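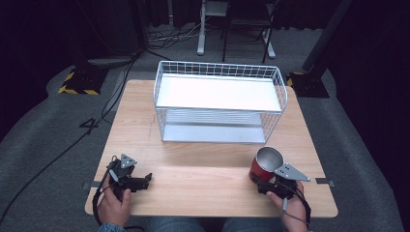 The Boltano stopped serving dinner at ten, and by half past Aleksi Ikonen had the back table cleared and was putting cups away. He did it sitting down. His knee had been bad since the move from Prumcombe, and the owner, Oda, didn't care how the work got done as long as the cups were ready for breakfast.

There was a way the cups went. The red ones belonged on the upper shelf of the rack and everything else went underneath. Oda's mother had set it up like that, and she had been dead for six years.

"You could mix them," Oda said. She was at the register, counting. "Who would know?"

"You would."

"I'd get over it." She wrote a number on the back of a receipt and frowned. "Does 314 sound right to you?"

"It sounds low."

"It is low."

Aleksi picked up another cup and turned it to see whether the inside had spotted. The dishwasher did that when the salt ran out. He rubbed it with the towel and set it on the shelf.

Oda came over with the receipt still in her hand and sat across from him. She had a letter too, folded in her apron pocket, and he had known about it since the afternoon. The envelope was from the landlord's office in Flondesville. She put it on the table between them.

"555 more a month," she said. "Starting in May."

He read it. It was dated 29 April 2021 and it was two paragraphs long. The second paragraph thanked her for being a good tenant.

"That isn't much notice," he said.

"No."

"Can they do that?"

"I called my cousin. She says maybe not. She says it would cost money to find out."

He folded the letter along the same creases and gave it back. A truck went by outside and the front window buzzed in its frame, the way it had all winter. He had meant to put some putty in it.

"What do you want to do?" he said.

"I want to go to bed." She picked up a cup and looked into it. "My mother bought these at a hotel sale. She didn't even like them. They were cheap and she thought people wouldn't steal red ones."

"Did they?"

"All the time." She laughed a little – it was the first time that day – and reached over and put the cup on the lower shelf, in with the rest.

Aleksi looked at it. He thought about moving it and then picked up the towel again.

"I'll fix the window tomorrow," he said.

"Don't bother with the window."

"I've already got the putty."

She went back to the register and started counting from the beginning. He finished the cups, and when she wasn't looking he moved the red one up to the top.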